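The Shirt Is Winning

By Nuria Goicoechea

Every spring a video goes around of a robot folding a towel, and every spring my mother sends it to me with the message "soon." She has been sending it long enough that several of the robots have retired. The towel, I notice, gets no harder.

So in April I went to Plivthorpe to watch a machine take on something with buttons.
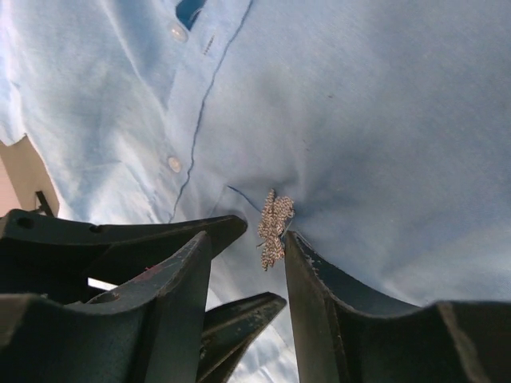 Laundry is the chore people ask for first, and the one engineers would like to stop being asked about. A plate is the same plate wherever you put it. A cotton shirt has a new shape each time you touch it, with folds that look like seams and seams that look like folds. Add a placket, a couple of pearly buttons and a bit of speckled cord lying against the cloth between the fingers, and a machine has a lot to make up its mind about. Which of these things should it hold? My mother would know. She would also have an opinion on the ironing.

"A towel is a rectangle with good manners," said Chaminda Siriwardena, who runs the cloth work at Kinon. His group has logged 4,000 attempts at shirts, and he does not care to be asked how many he would wear to a wedding. The best time so far for a full fold is 307 seconds. I can do it in 13, badly.

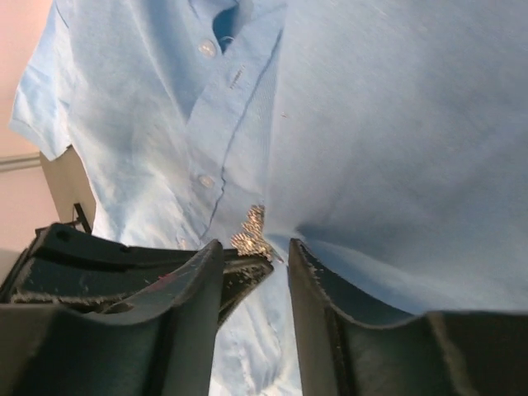

Last updated: April, 6:13 p.m.

The shop floor is doing better, mostly by cheating. At Gwynne, which packs workwear, Abilio Alcaraz has machines that lift and stack all shift long — but a person lays each garment flat first. He employs six of those people and has no plans to part with any of them. "The arm does the boring half," he told me. "We do the half with sleeves."

Will it come home with us? Siriwardena thinks a patient machine, left alone overnight with a basket, could be useful before it is quick. I find this persuasive. I am also slow with laundry, and mine sits in the basket overnight already.

I sent my mother a picture of the shirt. She wrote back that it needed a press.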